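How to clean a matte white table top

Matte white surfaces show every mark, and the wrong cleaner can leave shiny patches that don't come out. The method below takes two cloths and a bowl of warm water.

What you need

Two microfibre cloths
Washing-up liquid
Bicarbonate of soda

Step 1. Clear the table and wipe off any crumbs with a dry cloth. Grit left behind will scratch.

Step 2. Add two drops of washing-up liquid to the warm water. Wring the cloth out well and work from one end to the other in straight lines – circles tend to leave smears.

Step 3. For tea or pen marks, mix a little bicarbonate with water to make a thin paste. Dab it on, leave it for a few minutes, then wipe. Don't use a scouring pad.

Step 4. Rinse with plain water and dry with the second cloth. Look across the top from a low angle with a window in front of you. Smears show up as dull streaks, and soft grey shading is usually just the light.

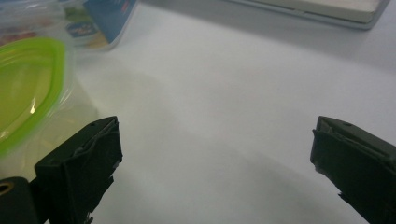 Step 5. Let the top air for half an hour before you put anything back on it.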